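Storage basket (household)

A storage basket, in the household sense, is an open-topped container used to hold things that would otherwise be on the floor, a chair, or the end of a bed. The modern form is usually molded plastic, rectangular, and perforated. It has no lid, and this separates it from the storage box, in which objects are kept, and from the drawer, in which objects are lost.

The word "basket" comes from the woven article, and little besides the name has survived the change of material. A plastic basket is made in one piece and has never been near a willow. Manufacturers kept the word anyway, and some went further and printed a weave pattern on the sides. The plain version with round or square holes is generally considered the more dignified of the two.

Form and features

Most household baskets are longer than they are wide, so that they will fit on a shelf or under a bed. Low-walled types are sold for drawers, cupboards, and folded clothes. High-walled types are sold for laundry, toys, and good intentions. Walls may be straight or tapered. Tapered baskets stack inside one another when empty, and are often hard to get apart again, a condition known to anyone who has bought seven of them at once.

The holes serve several purposes. They let air through, save material, and show from the side whether the basket contains socks or batteries. They also admit dust and allow pencils, knitting needles, and the legs of small toy animals to stick out at shin height. Baskets meant for cables or craft supplies tend to have a solid floor, without which the contents would be delivered gradually to the shelf below.

Hand-holds are cut or molded into the walls, most often at the short ends. A notch open at the rim is easy to grip and easy to clean. A closed slot is stronger, and collects crumbs along its lower edge.

White is the most common color, followed by gray and by a shade of green that is discontinued as soon as a household owns an odd number of them. 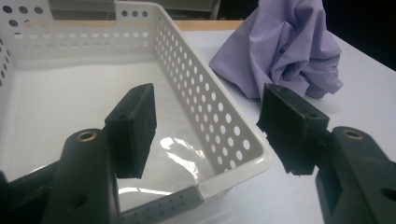

Use in tidying

The basket is a standard tool of domestic tidying, where it has two distinct jobs. In the first it is permanent: it has a place, a category of contents, and sometimes a label. In the second it is a vehicle, carried from room to room and filled with whatever does not belong there. Trouble begins when a basket of the second kind is set down and quietly becomes one of the first.

The household writer Titilayo Olaniyan called this process "settling" in her pamphlet The Nyamweya Method, named after the street she lived on at the time. By her rule, a carrying basket that has stayed put through two meals is furniture. She recommended emptying it onto a bed, so that the owner would have to deal with the contents before sleeping. Critics of the method pointed out that contents can also be moved from a bed to a chair.

Soft goods behave differently from hard ones. Smooth fabrics slide out of a fold and end up as a heap, so they are usually rolled, or stood on edge in a row. Knits can be stacked. Fitted sheets are outside the scope of this article.

Plastic bags are a special case. Nearly every basket in regular use has held one at some point, either as packaging that was never thrown out or as a liner that was never fitted. Clear bags are the worst offenders, being easy to overlook against a pale floor. Any plastic bag should be kept away from small children.

Sizes and makers

There is no agreed system of sizes. Small, medium, and large mean different things from one maker to the next, and a medium bought in spring will not always match a medium bought in fall. The Brerker line tried to settle the matter by numbering its baskets by length in centimeters, and its 42 was a steady seller until buyers found that it was measured along the inside and the shelf was not.

The rival firm Wurau sold a flat-packed basket, the Cuvby, whose four walls clipped to a base. It shipped cheaply and came in a sack of 50 spare clips. Brian Masanja, who designed it, later said that he had expected people to need three or four. The Cuvby was replaced by a one-piece model in December of the year it came out, and the clips still turn up in kitchen drawers.

Care

Plastic baskets are washed in warm water with dish soap and dried upside down. Grit in the holes comes out with an old toothbrush. Scuffs on a matte surface can be lightened with baking soda paste, though hard scrubbing leaves a shiny patch that draws more attention than the scuff did. Long sunlight makes some plastics yellow and brittle, and a brittle basket nearly always gives way at the hand-hold, on the stairs.

A basket with one cracked wall is commonly demoted to the garage, where it may serve for many more years holding other baskets.

See also: Crate; Drawer divider; Hamper; Junk drawer; Shelf liner

Page last edited 03/04/2024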